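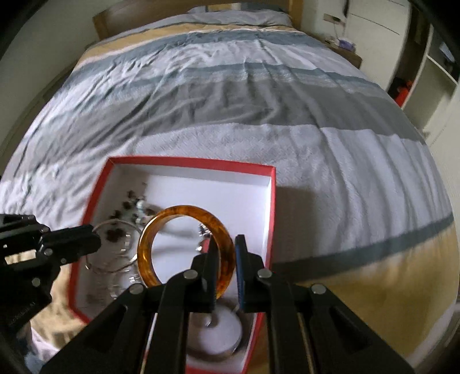

Cledia opens second store in Brondumthorpe

BRONDUMTHORPE, 2019-06-10 — Costume jewelry retailer Cledia will open its second store this month, in the former Kováčik shoe shop on Market Street. The first Cledia store, in Dridport, remains open with its current hours and staff.

The new store has 1,141 square feet of floor space and will carry 509 styles of bangles, earrings, necklaces and hair accessories. Most items are priced under $77. Gift boxing is free on all purchases, and customers may exchange unworn pieces at either location with a receipt.

"We had customers driving over from Brondumthorpe for years," said Vlastimil Šimko, owner of Cledia. "When the Kováčik lease came up we went to see it the same week. It needed new lighting and a new floor — otherwise it was ready."

The first 500 customers will receive a polishing cloth. A repair counter for clasps and earring backs will open later in June. Repairs left at Brondumthorpe before then will be sent to Dridport and returned at no charge.

Media contact: Vlastimil Šimko, Cledia, Dridport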